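Tidis Match Day Guide, Section 4: Setting Up a Youth Soccer Tournament

This section assumes you have a field, a rough idea of how many teams are coming, and a signed agreement with whoever owns the grass. If you are missing the grass, go back to Section 2.
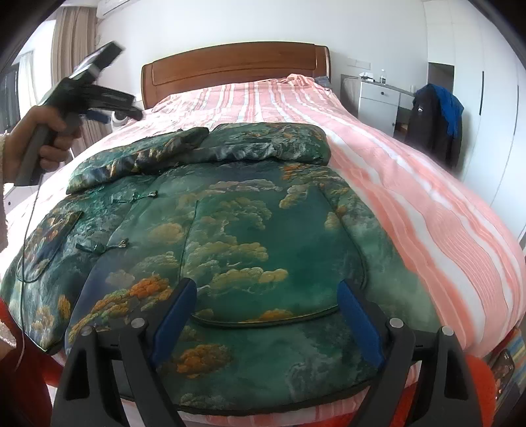

Most of what follows is done in the Tidis desktop program the week before kickoff. The phone app is fine for entering scores. It is not fine for building a schedule, as Bongani Matlala proved at Festalholm last August by giving one under-12 team four games in a row and another team a very long lunch.

4.1 Create the tournament

1. Open Tidis and choose New Event, then Tournament.
2. Type a name. Keep it short. The scoreboard display cuts off long names, and it has a gift for cutting them in unfortunate places.
3. Pick the age groups. Each group gets its own bracket.
4. Set the game length and the break between games. The default break is five minutes, which was chosen by someone who has never moved 14 nine-year-olds from one field to another. Use ten.
5. Click Save. The event number shows up in the top right corner. Write it down.

Note: Event numbers can't be changed. The Koech Cup has been event 713 for as long as it has used Tidis, and the parents now put it on T-shirts.

4.2 Add teams and players

1. Go to Teams, then Import.
2. Choose the roster file each coach sent you. Tidis reads plain spreadsheets. It does not read photos of spreadsheets.
3. Check the preview. Names in red have no birth date. Names in orange are on two rosters.
4. Fix the red names first. A player with no birth date can't be put on a team sheet.
5. For each orange name, open the player card and decide whether you have one busy child or two children with the same name.

Caution: Do not click Merge All. It merges all. The largest roster we have had to rebuild by hand held 776 players, and Lindsay Goodwin still brings it up at dinner.

Sisters and brothers need a second look. Subira and Peninah Muli share a last name, a street address and a birthday, and Tidis was quite sure they were a typing error. Tick Keep Separate on both cards and the program will drop the subject.

4.3 Build the schedule

1. Open Schedule and enter your fields, one per line.
2. Set the first kickoff and the last kickoff. Be strict about the last one. Dusk does not give extensions.
3. Choose Groups Then Knockout, or Round Robin for smaller events.
4. Click Draft. On a big event this can take a few minutes, during which the progress bar will sit at 100 percent and think.
5. Read the draft from top to bottom. Look for back-to-back games, and for coaches with two teams playing at once.
6. Drag any game to move it. Clashes turn red.
7. Click Publish.

Note: Publishing sends a message to every coach on the list. So does publishing again. Try to be finished by Wednesday night, and fix typos before you click, unless you enjoy replies.

4.4 Referees

1. Go to Officials and add each referee with a phone number that works on a Saturday morning.
2. Mark the age groups each one may handle.
3. Click Assign.
4. Leave at least one referee unassigned per site — there is always a flat tire.

Caution: Tidis will not stop you from assigning a parent to their own child's game. Vija Adomaitis has refereed her son once and sent him off. The ride home is outside the scope of this manual.

4.5 Connect the scoreboard

1. Plug the Anico display box into power and wait for the green light.
2. In Tidis, choose Displays, then Add.
3. Enter the code shown on the board.
4. Send a test score. Pick something believable. A 9–0 left up by mistake will start a conversation.
5. If the board stays blank, unplug the box, count to 20 and repeat from step 1.

For entering scores, late results and penalty shootouts, see Section 5.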